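About Sanidby Books

Sanidby Books publishes fiction in translation, mostly short novels by authors whose surnames the radio people ask us to spell twice. Ada Zanetti started the press in a rented room above a shoe repair shop, with one manuscript, a kettle and a loan she still describes as "optimistic."

The manuscript was Dotura, a novel told by a ferry clerk who writes letters in a language his children refuse to learn. We printed 3200 copies. We sold 73 of them by May, several to Ada's cousins. Then a bookseller put it in her window, a reading group fought over the ending, and we had to look up how one orders a second printing.

We now bring out a handful of books a year under 2 imprints. Hekel is for novels and memoirs, and for the books that won't say which they are. Bianchini is for essays, and it loses money with great dignity.

Every translator's name goes on the front cover, in type you can read without picking the book up. They are paid on delivery and get a share of royalties, when there are royalties.

We read everything sent to us, slowly. The pile stood at 1691 submissions when we last had the nerve to look. Please send a full translation or a good fifty pages, along with a letter that doesn't compare the author to Kafka. Poetry makes us happy but we don't publish it.

Our books are in independent stores and through this site. Orders are packed by whoever is nearest the tape. 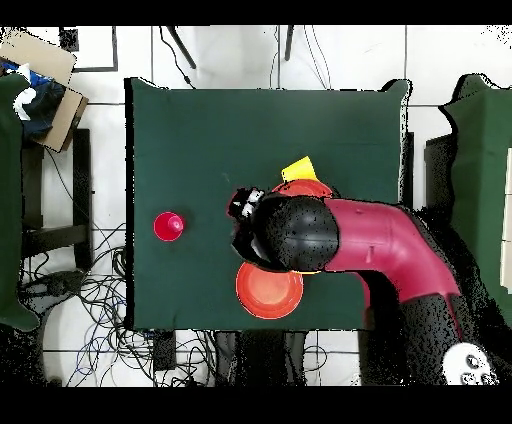 Returns are accepted within a month, including from cousins.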